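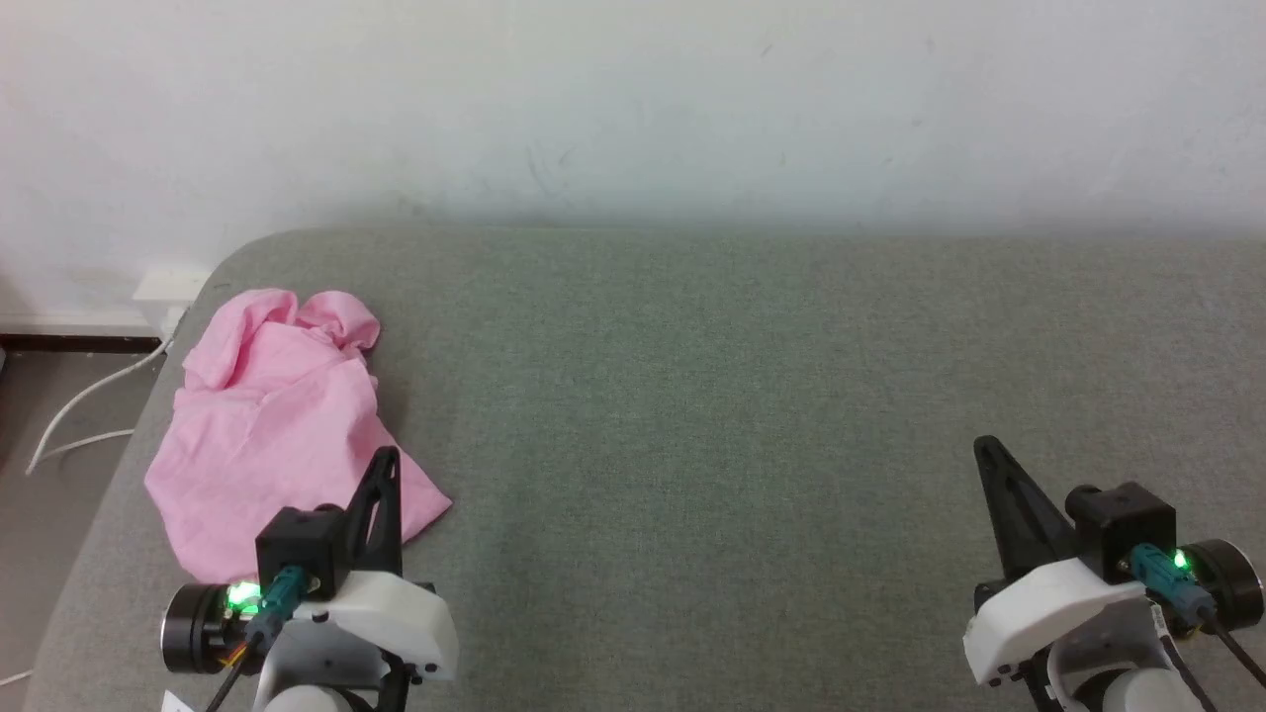
Two-Arm Folding Station, Inspection Checklist with Comments

Station: Fornmont cell, soft goods
Inspected by: Inna Stetsiuk
Date: 2 Feb 2023
Checklist version: 5
Previous full inspection: September

Marks used: OK = pass, no action. FIX = put right during the inspection. OPEN = still to be done, see the list at the end. N/A = does not apply to this cell.

Do sections 1 to 3 with motor power off. Section 4 needs power on and one person at the stop button. Do not skip ahead to section 4 to save time. If something in sections 1 to 3 is marked OPEN and the comment says "no run", stop there.

1. Work surface and surroundings

1.1 Gray work surface is in position, not shifted since last marking. OK
The rounded corner is the reference. Check it against the tape on the floor.

1.2 Fabric of the surface has no pulls, holes or loose threads within reach of either arm. FIX
One loose thread on the right half, trimmed. The finger tips will catch on a thread long before you see it by eye, so run a bare hand over the whole area and not only the middle.

1.3 Surface does not sink more than it did at last check when pressed at the two test points. OK
Slightly softer on the left than on the right. It was like that in September too. If the difference grows, the table height in the settings file has to be split into two values.

1.4 Wall behind the surface: no new damage. OK
Scuffs and smudges only. Shehu asked whether we want the wall repainted. Not needed for the work, but a clean plain wall does help when comparing recordings from different months. Left for later.

1.5 Wall outlet: box is tight to the wall, cover not cracked. OK

1.6 White cable from the wall outlet runs on the floor clear of feet and chair wheels. OPEN
It still loops out across the tiles. Needs a clip at the baseboard and a floor cover for the rest. This was on the September list as well. Please do not stretch it tight to get it out of the way, it needs the slack when the surface is pulled forward for cleaning.

1.7 Floor dry and clear of cloth, screws and cable ties. FIX
Two cut cable ties picked up.

2. Arms, mechanical

Do the left arm completely, then the right arm. Do not go back and forth between them. Last time the notes for the two wrists got swapped.

2.1 Base clamps tight. Left OK, right OK

2.2 White wrist housing: no cracks, no whitening of the plastic near the screws. Left OK, right OK
Use a flashlight from the side. Cracks start at the screw holes. The housings on both arms are the replacement parts from Trasier and are thicker at the back than the old ones, so old screws will be too short.

2.3 Small black screws on the side of the wrist housing: all present, all snug. Left FIX, right OK
One on the left turned a quarter turn before it was snug. Snug means two fingers on the short end of the key. These go into plastic. Do not use the power driver, and do not use the red thread lock on them.

2.4 Motor block sits flat on the wrist, no gap under it. Left OK, right OK

2.5 Gripper finger: straight, tight at the root, tip not chipped. Left OK, right OPEN
The right finger has a burr on the inside edge near the tip. I could feel it but not see it. It has not pulled any cloth so far that I know of. Sand it with fine paper or swap the finger. We have spares in the Fodonwood box, second shelf.

2.6 Finger swings through its full travel by hand with no grinding. Left OK, right OK
Power off for this. Move it slowly. If you push it fast the motor fights back and you will think the gears are bad when they are fine.

2.7 Play at the wrist, measured at the finger tip. Left OK, right OK
Right is a little looser than left. Within limits.

2.8 Lower white joint housings: no rub marks where they pass close to the edge of the surface. Left OK, right FIX
Faint gray rub on the right one. Wiped off. The resting position for the right arm was a bit low, see 4.3.

3. Cables and connectors

3.1 Teal connector on each motor block fully seated. Left OK, right OK
Push until it stops, then pull lightly on the plug body. Never pull on the cable. This connector is the first thing to look at when an arm drops off the bus halfway through a fold.

3.2 Black cable from the connector has enough slack with the wrist turned all the way in both directions. Left OK, right OK

3.3 Black cable does not touch the cloth area when the arm is in resting position. Left OK, right OK

3.4 Thin red and yellow wires near the left motor: insulation whole, not pinched between motor and housing. OPEN
Insulation is whole. They stick out more than I like. A short piece of sleeve over them would do it. Not urgent, but a sleeve of T-shirt fabric pulled sideways could hook them. Fit sleeve before the next long run.

3.5 Labels on arms readable. Left OPEN, right OK
The white label on the left is getting worn. Print a new one with the same text. Do not renumber, the logs go by the old number.

3.6 Strain relief at the power supply. OK

3.7 Spare connector and spare cable in the drawer, tested. FIX
Cable was there, connector was not. Took one from stock and wrote it down.

4. Power on

Clear the cloth from under both fingers before turning motor power on. The arms make a small jump when they take up their own weight. A finger resting on fabric will dig in.

4.1 Stop button cuts power to both arms. OK
Tested twice. Hold the arms from below when you test, they go limp.

4.2 Green indicator light on at each motor within the normal start time. Left OK, right OK
Green means the motor has power and answers. It does not tell you the position is right. Go on to 4.3 even if both are green.

4.3 Resting position: arms low at the front, fingers clear of the surface. Left OK, right FIX
Right arm raised a little in the settings and saved. Check that the saved value is loaded after a restart. I restarted and it was.

4.4 Motor temperature after 500 open and close cycles with no cloth. Left OK, right OK
Both settled and stayed level. No smell, no change in sound.

4.5 Error log since last clearing. OPEN
196 entries, nearly all the same short timeout on the right arm. It recovers by itself each time. Log saved, then cleared. If the number climbs again with the cable untouched, replace the right cable first and the connector second.

4.6 Head camera: lens clean, both grippers in view at rest, rounded corner of the surface in view. OK
If the corner is missing from the view, the camera has been knocked. Set it again before recording anything.

5. Cloth test

Use one soft garment. Drop it on the left side in a bunch, do not lay it out. Leave it folded over itself. The right side stays clear so the right arm has room to reach over and spread.

5.1 Left finger can pick up a single layer from the edge. OK

5.2 Left finger can pick up from a twisted part. OK
Needed a second try on one attempt. This is normal for a thick twist.

5.3 Hand over from left to right without dropping. OK

5.4 No pulled threads or black marks on the garment afterward. OK
Look at both sides under the lamp. If there are black marks, wipe the fingers with a damp cloth and repeat. Do not use solvent on the white housings.

5.5 Completed folds in the test run, target 75 out of 100 or better. OK
79. A good part of the misses came from the right finger letting go early. I would like to see this again after the burr in 2.5 is dealt with, before anyone changes the grip force.

Open items

1.6 Floor cable, clip and cover. Shehu to supply the cover.
2.5 Right finger, sand or swap.
3.4 Sleeve for red and yellow wires, left arm.
3.5 New label, left arm.
4.5 Watch the right arm timeout. Read the log every morning this week and write the number on the sheet.

Result: cell may run. No item marked "no run". Long runs only after 3.4 is closed.

General comments

The step for base clamps (2.1) should give the key size. I went through three keys to find it. Please add it in the next version.

Section 5 takes longer than the rest together if you do the full 100. For the short monthly check, 5.1 to 5.4 are enough.

Inna Stetsiuk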